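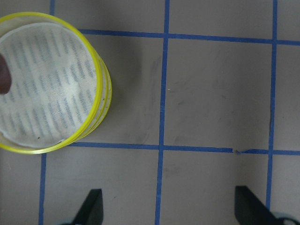
Yellow-rimmed tub on the tape grid, wrist cam, Saturday.

Spent the morning on the spring order instead of the grasp log, so this entry is mostly money. Gevow quoted 680 for a spare pair of fingers and Miris wants 886, but theirs come with the mounting plate and we'd have to buy that anyway. I'm leaning Miris – Duarte Bettencourt isn't, he thinks we can reuse the old plate (I have my doubts!).

Also on the list: 24 more clear tubs and 5 rolls of the blue tape. The lower cross strip has a rough seam and I'd like to re-lay the whole grid before the new fingers go on. Still need shipping from Pakik. Duarte, can you call them?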